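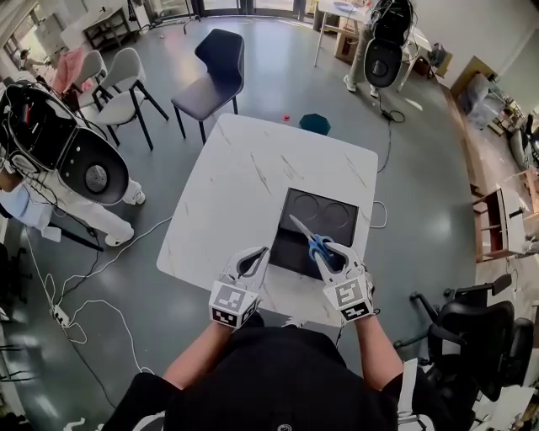

Scissors with blue handles, the most borrowed color there is.

Every household I have ever lived in has owned at least four pairs of scissors and has never been able to find one. My mother kept hers on a nail in the pantry, under a threat that covered paper, string, tape and the dog. They were for fabric. We used them on a pizza once, in February, and she could tell from the sound.

I thought of that nail when I visited Kirsten Kvaran, who has been sharpening blades for 17 years out of a narrow shop in Skasska, between a shoe store and a place that sells only lamps. She charges $12 a pair and will tell you, without being asked, what you did to them. "Wire," she told me, holding mine up to the window. "And something sticky. And wire again."

Kvaran's view is that most scissors are never dull. They are loose. The screw backs out a hair at a time, the blades drift apart, and the owner makes up for it by squeezing sideways and swearing. A quarter turn fixes plenty of them. She charges nothing for the quarter turn, and this may explain the state of the shop's ceiling.

Her neighbor Vibeke Hafstein, a dressmaker, owns 13 pairs and lends none. She keeps a decoy on the cutting table for visitors, a stiff old thing that chews more than it cuts, and reports that people hand it back with thanks. The good shears live in a drawer under the zippers – a drawer I was allowed to look at but not open.

I asked both women whether cheap scissors are worth sharpening. Hafstein said no before I had finished. Kvaran said yes, if you like them, and then spent a good while on left-handed pairs, a subject on which she has opinions and I now have notes.

Mine came back in a twist of newspaper. They went through a sheet of wrapping paper in one long glide, all the way to the end, and I put them somewhere safe. I have been opening envelopes with a butter knife ever since.

Contact the editors | © 2022 Trusuma Magazine. All rights reserved. | Back to top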